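Runodex Community Help > Home and Kitchen > Food storage

Which opened jars and sauces can stay in the cupboard?

Posted by gergate_kitchen, September 2022

We moved into a smaller place in Gergate in June and the fridge that came with it is not big. At the old house everything that had been opened went into the fridge door and I never gave it a thought. Now the door is full and I still have a box of jars and bottles on the floor.

My partner says most of it is vinegar, salt or sugar and can live in the cupboard. My mother-in-law says anything opened goes in the fridge, full stop, including the peanut butter. The labels are no help. Some say "refrigerate after opening", some say "store in a cool, dry place", and the two bottles of soy sauce I have say different things.

The only cupboard free for food is the one next to the fridge, and the side of it feels a bit warm in the afternoon. Does that matter? We are not fast eaters. A jar of mustard can last us most of a year.

What I have left to place: soy sauce, fish sauce, tomato sauce, mustard, honey, jam, olives, pesto, tahini, olive oil, sesame oil, white vinegar and a mixed lot of dried herbs.

rojanasak_rd

Read the label and do what it says. If two bottles say different things then they are probably different recipes (reduced salt soy often wants the fridge, the ordinary kind usually doesn't). If the label says fridge and you keep it in the cupboard you have no one to complain to.

Pesto and olives in the fridge. Honey in the cupboard. The rest look it up.

flana_pantry

The label is the place to start, as the post before mine says, but you asked about a full fridge, so I'll go through your list the way I'd sort it at home.

Cupboard: white vinegar, honey, dried herbs, olive oil, ordinary soy sauce, fish sauce if you get through it in a few months. Honey goes grainy in the fridge and is a nuisance to spoon. Olive oil turns cloudy when cold and clears again on the bench, so you don't gain much by chilling it.

Fridge: pesto, olives, jam, reduced salt soy, and anything with egg, cream or fresh garlic in it. Jam surprises people. The full sugar kind my grandmother made sat on a shelf for months, but a lot of shop jam has less sugar now and will grow a skin of mould.

Either: mustard, tomato sauce, tahini, sesame oil. They will keep longer and taste better from the fridge. As you are slow with the mustard I would find it a spot in there. Tahini gets stiff when cold but it comes back with a stir.
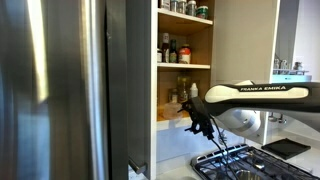
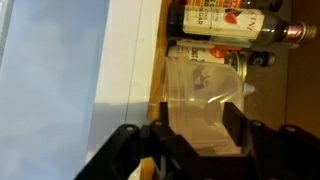
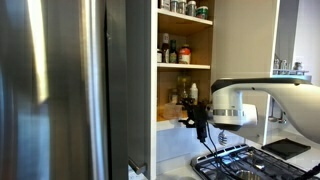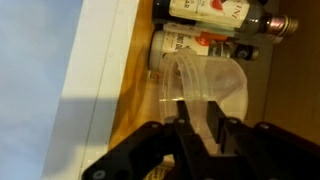

Page 2 of 5

On the warm cupboard – yes, it matters a little. A fridge gives off heat, and if it is jammed hard against the cabinet the heat goes into the cabinet. Check the manual for the gap it wants. Some models ask for up to 100 mm at the back and less at the sides. Pull it out, vacuum the dust off the back, and push it in again with the gap left. Our side panel was noticeably cooler afterwards.

Then put the things that mind heat on the side furthest from the fridge. That is the oils, mainly. Vinegar and salt don't care where they are. Dried herbs fade in warmth and in light, so keep the door shut and don't buy the big packets.

A couple of other things that have helped us:

Write the month you opened it on the lid. Masking tape and a pen will do, and the tape peels off when the jar goes in the recycling.

Keep tall bottles on the middle shelf and little jars up top. When the little jars are behind the bottles you forget you own them and buy another.

Wipe the necks. A sticky rim on a sauce bottle is what brings the ants in, and the lid stops sealing properly as well.

If you can, buy smaller. The large bottle is cheaper per litre but you have told us you aren't fast eaters, and half of it will be stale.

If anything smells off, fizzes when it shouldn't, or has a lid that has domed, bin it. Don't scrape mould off the top and carry on, whatever your family did.

gergate_kitchen

Thanks both. Fridge was hard up against the cabinet, no gap at all, so I have moved it out. Mustard and tahini are in the fridge door now and the vinegar has come out to make room. Peanut butter is staying in the cupboard and I will deal with my mother-in-law when she visits.

Does anyone know if an opened bottle of mirin counts the same as soy? Mine has no English on the label.

rojanasak_rd

Depends which mirin. The sweetened seasoning kind with very little alcohol goes in the fridge. The real one is fine in a cool cupboard. If you can't read the label, fridge.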